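Assistant Coaches and Activity Helpers Wanted — After-School Sport, Brillholm School

Winter season sign-ups are in and we are short on adults. Again. 680 students down for at least one sport, 17 sports on offer, and right now not enough people to run the early practices.

What we need

Assistant coaches — volleyball, floor hockey, badminton, cross country
Activity helpers — climbing wall, hiking club, beginner yoga
One equipment room person, afternoons only

No coaching badge needed for helper roles. Assistant coaches should have played the sport or helped with a team before. First aid is a plus, we pay for the course if you don't have it. Everybody gets a background check, no exceptions, so please send your forms in early.

Hours

3:15 to 5:30 pm, two or three afternoons a week. Season starts in October. Away games run later and the bus gets back when it gets back. Tell us up front if you can't travel, thats fine, we have plenty of home games.

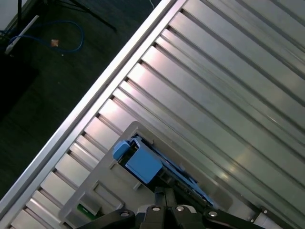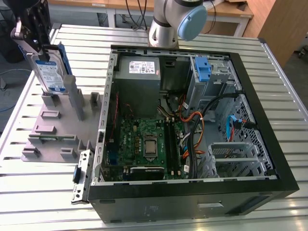
Ribbed metal surface, and a Dell motherboard in an open desktop tower on the slatted table.

Pay

Assistant coaches get a season stipend, paid in two parts. Helpers are paid by the hour. Students from Prodmont College can ask for placement credit — bring the form to your first meeting, not your last.

Who you'd work with

Tamara Avram runs the program and does the schedules. Grigore Costache looks after outdoor activities and the climbing wall. You would get a practice plan each week, a key card and a whistle. Bring your own shoes — indoor soles only on the gym floor please, it was just refinished.

We want people who show up on time and learn the kids' names. Lots of our students have never been on a team before, so patience matters more than your win record. If you yell at referees this isn't the job for you.

How to apply

Short email to the sports office. Name, phone, which sport, wich afternoons. Two references, one from somebody who has seen you work with kids. Questions, call the school and ask for extension 46, mornings are best. We'll call people in for a chat as applications come in, so don't wait for the closing date.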